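House Rules for a Robot Helper in the Kitchen and at the Desk 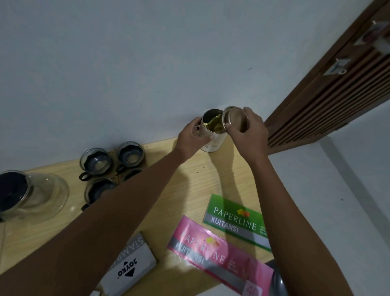
One hand on the tin, one hand on the lid.

I've been meaning to write this page since March, when so many of you wrote in after my piece on floor robots to ask about the newer kind, the ones with arms that will (on a good day!) open a jar, put away the cups and tidy the table for you. We've had one at our place in Dultville for long enough now that I have opinions, and a list of rules taped inside the pantry door, and I'm happy to share both.

My biggest tip is to do every job yourself first, slowly, before you let the machine have a go. It sounds silly, I know, but you'd be amazed how much your hands do without telling you. Take a tin with a lift-off lid. One hand holds the tin to the table and the other raises the lid, and if there's a foil wrapper inside you want it left alone while the lid comes away. I'd never once thought about which hand did what until I had to teach it, and then I thought about it for a whole evening.

Clear some room before you start

Move breakables well out to the side, and I mean farther than feels necessary. Small glass cups are the worst for this, especially when they stand close together, as one nudge sends the whole family of them sliding. My rule is 12 inches of bare table all the way round whatever is being opened or lifted. If the table is too small for that, the cups go on the counter until the job is finished.

Clear glass also gives some robots trouble, even with something dark inside it. If yours tends to misjudge glasses, a colored tray underneath helps a good deal. Ours does much better on the green tray than on bare wood, so the green tray it is.

Paper goes last

Receipt books, stamp boxes, envelopes, all that flat desk stuff that ends up on the kitchen table whether you want it there or not: let the robot do the solid things first and save the paper for the end. Thin booklets that overlap get picked up as one, and then the bottom one drops on the floor. Fan them out so each has a free edge. I keep the receipt books in one stack and anything with a price tag still on it in another, for no better reason than that I like to peel the tags off myself.

Set the grip low and work up

Most home arms let you choose a grip strength. Ours is a Dreltance and the dial runs from 0 to 200, which seems like an awful lot of numbers for a kitchen, but there you are. Start at the low end with an empty tin. If it slips, go up a little and try again. Once you find the setting that holds, write it on a bit of masking tape and stick it to the bottom of the tin. Thin metal dents easily and a dented rim never closes properly again, as my good cookie tin could tell you.

People and arms, taking turns

This one is firm in our house. When a person is reaching, the robot waits, and when the robot is moving, hands stay in laps. No reaching across to help it! I do it myself without thinking, so I've put a strip of tape along the table edge to remind me. Roll up loose sleeves and take off dangly bracelets before you sit down. And learn where the stop button is well enough to find it with your eyes shut. We practice every Thursday before supper, and yes, the children think it's hilarious.

Cabinet doors shut, please

If your table stands near a cabinet, latch the doors before the arm starts up. An open door swings right into its path and the hinges will suffer for it.

A few odds and ends

Wipe the gripper pads with a damp cloth after every 2 or 3 jobs and let them dry fully. Sticky pads hold on to lids long after they should have let go.

Lids go down inside up, next to the tin they belong to. Make it the same side every time.

Good light matters, so turn on the lamp even in the afternoon. Shadows from the arm can fall right across what it's trying to pick up.

Don't leave it working while you go out, even just to the mailbox. I used to be more relaxed about that, and then there was the business with the sugar bowl.

Next time I'll get to the Famard drawer liners a few of you asked about, and whether they really stop the forks from traveling.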